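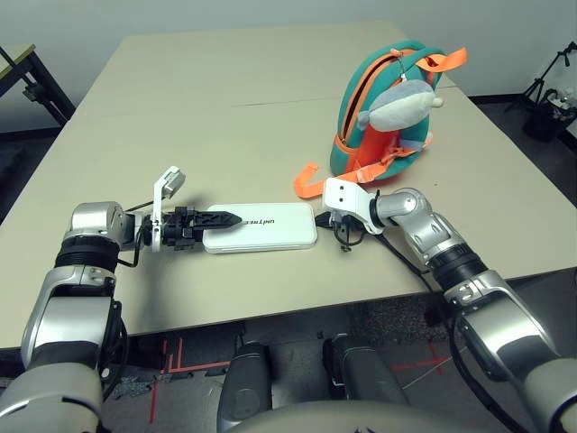
Bag packing station, left gripper on the power bank

Thread: Two-arm robot at the packing table, what happens to our jobs?

stimcombe_lou
I pack returns at Urnholm. Since June we have had a robot with two arms doing part of the bag line: power bank, kids' backpack, next one. Four of us used to do that table. Now two of us do, and the other two got moved to labeling. Same pay so far. Has anyone been through this?

wunden77
Yes, at Cantero. The work didn't go away but it got duller. I used to pack. Now I set items out and clear up when it drops one. Ask for the new job description in writing.

M. Lozano
I'm a shift lead, so take this how you like. My wrists were shot after nine years of zippers and straps. I'd give that part to a machine tomorrow. The target is what worries me. Ours was 200 bags a shift by hand, and management started saying 1000 before the thing could hold a strap.

stimcombe_lou
Nobody has given us a number yet. Milagros, did they ever get to 1000?

M. Lozano
No. They stopped bringing it up.

ikercalvo
I don't agree with wunden. Setup is skilled work and you should be asking for a higher grade. If you know why it misses a pickup, you know something the floor manager doesn't. Iker Calvo, maintenance, if anyone wants to compare grades.

wunden77
Skilled, sure. I got a half day of training and no raise.

ikercalvo
Then your rep should have been in the room. We got two steps up the scale by refusing to sign off on resets until it was settled.

stimcombe_lou
We don't have a rep on nights. Another one from the same table, with both arms in at the power bank and the backpack standing behind. 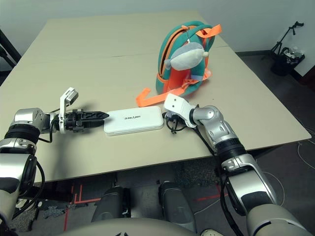 Replies on pay grades and night shift

packer_dee
Nights can still file through the day rep. We did. Put the changed duties on one page and keep a copy.

stimcombe_lou
Thanks, I'll ask at the 6 am handover.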